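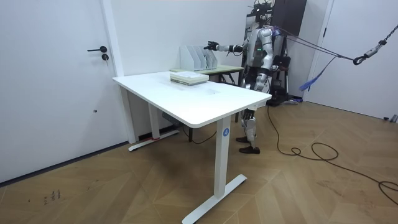

Thread on Ostov, the brewpub at 1003 Tagle Street in Gerholm. I've eaten there five times now, three dinners and two lunches, and people keep asking me if it's worth the drive. Posting all of it in one place.

It's in the old feed store by the rail crossing. Parking is behind the building, and the entrance to the lot is on the side street. The sign is small. If you reach the car wash you've gone past it.

80 seats inside, counting the bar. They hold the bar and the long table by the windows for walk-ins and book the rest. On my first visit we walked in at 6:30 and got the long table right away. On the third we waited 50 minutes at the same time of night. There was a home game that evening, so plan for that.

Beer first. Six of their own on tap, plus two guest taps and a cider. The brewery side is behind glass at the back and you can see the tanks from most tables.

The pale lager is the one to get. Clean, a little bready, served cold in a tall glass. I've had it every visit and it has tasted the same every time, and I can't say that for most small places in this part of the state.

The brown ale is good too. Toasty, dry at the end, not heavy. It goes with the pork better than anything else on the list.

The hazy one I didn't like. It was sweet in July and it was sweet again in October. Plenty of people at the bar were drinking it, so take that for what it's worth.

There's a smoked porter on in cold weather only. I had a half pour. The smoke is strong. One is enough, and a half pour was enough for me.

Flights are four small glasses on a board, your choice of four. You can put the guest taps in a flight if you ask. The menu doesn't say so.

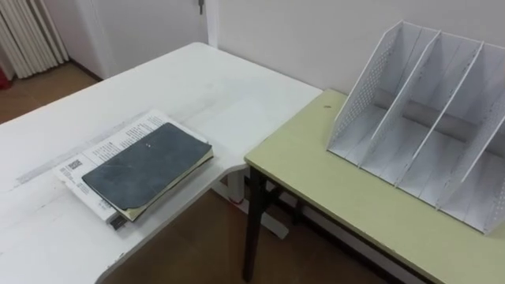
Notebook on top, printed booklet under it.

Food. The menu is one page, both sides. Front is starters and plates, back is sandwiches and kids' stuff. Lunch is the back page plus two soups.

Start with the fried smelt. Comes in a paper-lined basket with lemon and a mustard mayo. Crisp all the way down to the bottom of the basket. Two people can share it and still want dinner.

The pretzel is fine. It's a pretzel. The beer cheese with it is better than the pretzel, and on one visit they gave us extra bread to finish the cheese without us asking.

Skip the wings. The sauce is thin and they came out lukewarm both times I had them.

Pork shank with red cabbage and dumplings is the plate I'd send anyone for. Long braise, comes off the bone with a spoon. The cabbage has some vinegar to it, which helps. The dumplings are bread dumplings, sliced, and they soak up the gravy.

Trout is good when they have it. It sells out. If you're there after 8 p.m., have a second choice ready.

Burger is a normal burger, cooked the way you asked. Cheddar, onion, pickles, house bun. I'd order it again at lunch. I wouldn't drive out for it.

There's one plate for people who don't eat meat, mushrooms over barley, and it's better than it has to be. Somebody at our table got it on purpose and ended up trading bites for pork across the table. One vegetarian plate is still only one, though, and I'd like to see a second.

Sides are where it gets uneven. Potato salad is warm, with bacon, very good. Fries were great twice and limp twice. Green beans were cooked to gray.

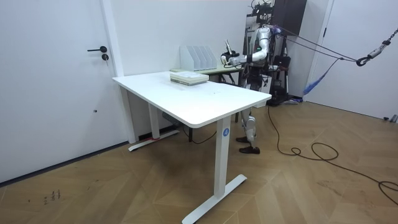

Pale stack at the far end of the desk.

Service. Friendly, and quick with drinks. Food timing depends on the night. At lunch we were in and out in under an hour. At the busy dinner our starters and our plates landed on the table together, and there wasn't room for all of it. They apologized and took the smelt off the bill.

Servers know the beer list well. I asked which of the taps was driest and got a straight answer and a taste without having to ask for the taste.

It's loud. Concrete floor, high ceiling, no rugs or curtains. If you need to hear someone, go at lunch or ask for the side room. The side room has carpet and a door that closes.

Kids are welcome until 9. They bring out crayons. Kids' grilled cheese is on the house bread and the adults at our table kept stealing corners of it.

The patio is open in warm weather. Dogs are okay out there. No reservations for the patio at all, and the shade is gone by late afternoon, so bring a hat or sit inside.

Prices. Beers are a little less than what you'd pay downtown. The pork shank is the most expensive thing on the menu. Dinner for two with the smelt, two plates and two beers each came to 138 before tip on the last visit. I'd call that fair for the amount of food – we took a box home and it was lunch the next day.

They take cards at the bar and tables. Cash only at the patio window, or at least it was in summer.
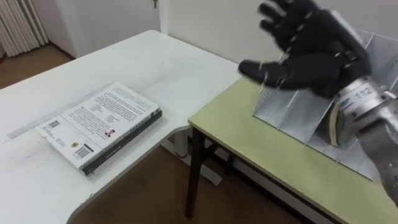
The bread deserves its own post. It's a dark rye with caraway, baked in the morning by Endetti, the bakery two doors down, and it comes with the soups and with the pork. The crust is thick and a little sour and the middle stays soft until the end of the meal. The slices are big. Hold a hand open with all five fingers spread, the way the black-gloved one is up there, and a slice from the middle of the loaf still covers most of the palm and then some. One slice with the barley soup is a full lunch for me. Two come on the plate. You can buy a whole loaf at the bar to take home, and they'll slice it if you ask early enough.

Soups, while I'm on it. Barley and vegetable is always there. The other one changes. I've had split pea, which was thick and salty in a good way, and a tomato one that tasted mostly of cream. Cup or bowl. The cup is plenty with the bread.

Dessert is short. Apple strudel or ice cream. The strudel is warm, real flaky dough, not too sweet. Ask for the cream on the side or it gets soggy before you're halfway.

Coffee is ordinary drip. If you care about coffee, go to Endetti after. They close at 4, so that only works at lunch.

A few replies have asked about gluten. They mark it on the menu, but it's a brewery with a fryer that does everything, so call and ask them and don't go by me.

Also asked: can you tour the brewery side. Yes, in the afternoon before dinner opens, if someone's free. It takes a quarter of an hour. It's tanks and hoses and a walk-in cooler. You get a small pour at the end, straight from the tank, and that was the best glass of the lager I've had there.

And yes, they fill growlers. Bring your own clean one or buy theirs. They won't fill the guest taps to go.

If you only go once: lunch, lager, barley soup, then split the smelt. If you go for dinner: smelt, pork shank, potato salad, brown ale. Book the side room if you have more than four people.

Next one will be the taco counter inside the Gerholm hardware store. I've been twice and want one more visit before I post about it.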